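Print this page | E-mail this page

Kirton Library Service
1/ We are reviewing the way items are returned, sorted and sent back to the shelves at our Kirton and Lurham branches. This thread sets out what members can expect while the review is under way.

Kirton Library Service
2/ Returned items currently pass through the sorting room at Kirton before going back to their home branch. On a busy day that room handles 300 items, and a book borrowed at Lurham may be off the shelf for longer than its next reader would like.

Kirton Library Service
3/ From August, items returned at Lurham will be checked in and shelved at Lurham. Only reserved items and those belonging to another branch will travel. The courier run between the branches will continue as usual.

Kirton Library Service
4/ The standard loan period remains 28 days for books and audiobooks. Magazines and the local history collection are not affected – their loan conditions are printed on the inside cover. 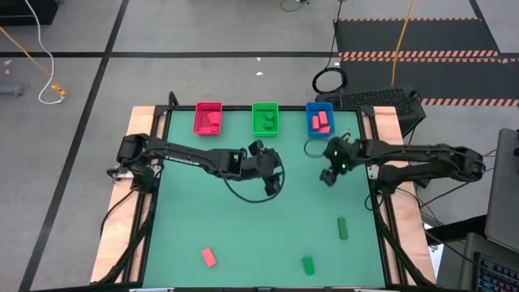

Kirton Library Service
5/ Members may renew an item twice, provided it has not been reserved by someone else. Renewals can be made at the desk, by telephone or through the online catalogue.

Kirton Library Service
6/ The after-hours chute at Lurham will stay open throughout. Please do not leave bags or boxes beside it when it is full. Large donations should be arranged with branch staff beforehand.

Kirton Library Service
7/ The Vostine Room at Kirton may still be booked by community groups. It seats 80, and the hire rate for registered not-for-profit organisations is unchanged. Catering must be cleared by the end of the booking.

Kirton Library Service
8/ Comments on the review are welcome from members of either branch. Forms are available at both desks and may be returned in person or by post. Large-print copies can be supplied on request.

Kirton Library Service
9/ A summary of comments will be placed in the foyer at each branch and posted to this account once the review has closed.

Contact us | Copyright Kirton Library Service | Back to top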